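Brerness Assembly in Exile Sets September Conference Program

Sun 7 May — The Brerness Assembly in Exile will hold its annual conference online in September, its secretariat confirmed. Delegates from 12 countries have registered, and 60 seats are set aside for observers.

Sessions cover election law, prisoner releases and press freedom. Niamh Phelan will chair the opening session.

"The draft charter goes to a vote on the second day," said Kevin Corrigan, conference secretary.
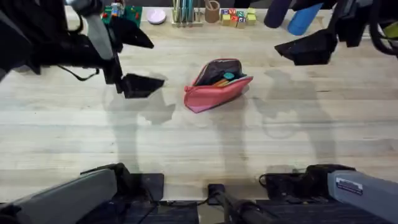 Amendments to the charter require the support of 20 delegates and must reach the Givska office 5 days before the vote.

Press contact: Treasa Keogh, Givska office.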